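Print | E-mail

Terkura Opens Shared Glaze Kitchen and Test Kiln in Kosley

KOSLEY, September: Terkura, the pottery studio on Lam Street, is throwing open the doors of its new glaze kitchen this month, and we could not be happier! Members and visiting potters can now mix, test and fire their own glazes in one place, with 12 benches and a small kiln kept only for test tiles.

"I've wanted this room for as long as I've been mixing glazes," said Shuk-fan Kan, who founded the studio. "People bring in a recipe they found somewhere, they try it on our clay, and the color that comes out is a total surprise. Now they can try it on a tile first, tweak it, and try again the same week."
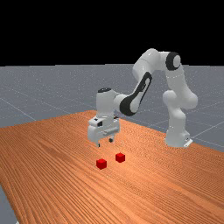
The Luvance Tile Library

Along with the kitchen comes the Luvance Tile Library, a wall of 500 fired tiles that anyone can take down and handle. Each one has its recipe, clay body and firing notes written on the back (in pencil on paper labels for now, so please be gentle). Lok-yiu Siu fired most of the set over two winters and is still adding to the ash glazes, which are her great love.

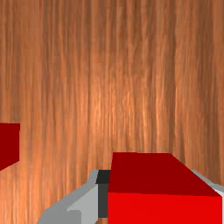 Beginners are very welcome, and the first evening class is all about iron. Lok-yiu will show how one plain recipe can go from honey to rust to nearly black as more iron goes in, and everyone will mix a small batch to take through the kiln. If you like the orange, tan and brown streaks in the wood grain shown just before this paragraph, with those darker stripes running through, you will want to try her layered glaze, where two coats run into each other down the side of a tall cup.

Classes start at 7 p.m. and places can be booked at the studio desk. Bring an apron and any bisque-fired pots you have been saving. Dust masks are provided.

Print | E-mail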